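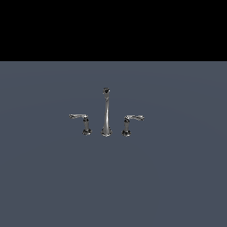 the three-piece one. tall spout, lever each side.

July, 6:40 am

Couldn't sleep so writing this before the house wakes up. Day four without a bathroom sink. Brushing teeth over the kitchen dishes, very glamorous.

Want to get yesterday down before it goes. Drove out to see Mom at the new place. She's in the back room now, the one facing the parking lot, she says she likes it better because she can see who's coming. I think she means she can see who's not. Brought the plums. She ate two and put the rest in her cardigan pocket, then forgot and sat on them. We laughed so hard the aide came in. Haven't heard her laugh like that since Jokholm, the summer the boat wouldn't start and Dad rowed us back in his good shoes.

She asked about the bathroom. Remembers it every time, which is something, she didn't remember I'd cut my hair. Told her we still hadn't picked faucets. She said get ones with levers, your hands won't always be your hands. So. Levers. Showed her the Lestness one on my phone and she held it way out at arm's length and said "very shiny" in the voice she uses for people's second wives.

It's $275. I keep typing it here like it'll go down. The cheap one was 44 and Paul says it would be fine, and it would be, and I don't want it. I have wanted one nice thing in that room for eleven years. There, said it.

later, lunch, car

Twenty minutes. Eating a sandwich in the parking garage like a teenager.

Eun-ji Choo is leaving. She told me by the copier, very quiet, before the meeting. Her husband got the posting in Abu Hammour and they go end of next month, kids and all, the cat is going to her sister. I said congratulations and then had to go stand in the supply closet. Six years of her at the next desk. Who am I going to look at when Martin says "circle back"? She says there'll be a spare room and I should come in winter. I said yes of course. You always say yes of course.

She's giving me the fern. I'll kill the fern.

Have to remember:
- call the plumber back, he wants to know how many holes in the counter (three, spread out. check anyway)
- Mom's prescription, the blue form not the white one
- Theo's permission slip, was due yesterday
- somthing for Eun-ji, not a mug

Thought about giving her the little painting from the hall, the harbor one. She always stops at it when she comes over. Paul will notice in a year maybe.

9:15 pm

Theo lost his shoe at the pool. One shoe. We went back and looked with the flashlight on my phone, under the benches, in the bushes, asked the boy at the desk who had clearly been asked about shoes before. Nothing. $39 in May, those were. He walked to the car on one foot holding my shoulder and told me the whole plot of a movie about a whale, and it was dark and warm out and the sprinklers were going on the ball field, and I thought, okay, I'd take this one again. Wouldn't change it. Maybe the shoe.

Then home and the Plesia people had left a message, the tile is delayed again. Same woman, same sorry. I'm not even mad, I'm just tired of washing my face next to the spaghetti pot. Paul made eggs. He'd had a bad day too, I could tell by how he put the pan down, but he didn't want to talk so we watched the end of the ballgame with the sound off and he rubbed my foot. The left one, the bad one. Didn't ask.

Ordered it. Sat on the edge of the tub in the dark and just did it, shipping and all. Told him after. He said "the shiny one?" and I said yes and he said good. Ten days of fighting over it in my head and he says good.

Called Mom to tell her but she was alredy asleep. The night aide said she'd had a nice evening, ate all her soup, told everybody at the table about the plums. Except in her version it was me who sat on them. Fine. I'll take it.

Must do the slip. Must do the slip tonight. It's on the fridge, pen is not. Going down now. If I sit on the bed I'm done for.

Did the slip. Signed it with a purple marker.

Bed.

Write to me: use the contact page | © all entries mine, please ask before copying | Back to top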